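Skastwood Notes
Posted by Nkechi Bassey on 12/11/2020
20 shares | 30 comments

I came home with sore forearms and a huge grin. We spent the whole afternoon at the Olatunji workshop teaching by hand, which means you pick up the gripper, hold it like a chunky pair of barbecue tongs, and do the chore yourself while it records everything your hand does. Then you do it again. And again!

If you've followed my posts on Flitimum (our arm, still slow, still my favorite), you'll know I used to steer it by remote control for every lesson. That worked, but my moves came out stiff and I'd stop to think about each joint. Holding the gripper myself is so much closer to how I really reach for things. You lean in, you change your mind, you come at it from the other side, and all of that goes into the lesson.

The small surprise for me was how much blue plastic you can look at in one day. When the pads get close, a rounded shape swallows nearly the whole view, and I had to learn to line up my approach well before that point. Go wide, go slow, close late – that's what I kept muttering.

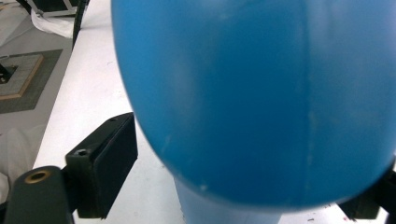
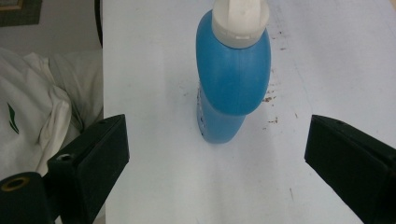
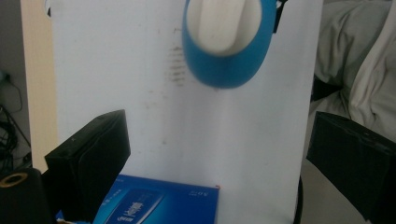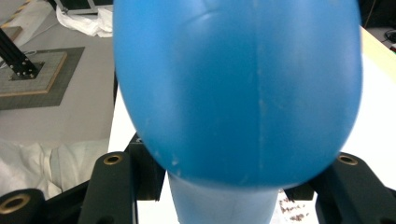
The view from the hand-held gripper. The second one has the jaws wide open, with the blue bottle standing between them.

I ended the session with 59 takes I'm happy to keep. The ones I threw out were mostly me closing too early or swinging my wrist around like I was conducting a band. I also noticed that my takes got faster and sloppier after each coffee, so next time I'm drinking water.

Training starts tonight on the old Brovitz computer, which will hum in the hallway until morning. I have no idea how Flitimum will do with shapes this round. Last month it was all boxes, and boxes are kind to you – flat sides, easy to squeeze. Either way I want another round of lessons in before the end of December, hopefully with a second pair of hands so it doesn't only learn my habits. If you've tried this at home, tell me how you keep your wrist steady!

Recent posts
Flitimum Learns to Stack Boxes
My First Week With Remote Control
Fixing a Squeaky Elbow Joint
What I Keep in My Tool Drawer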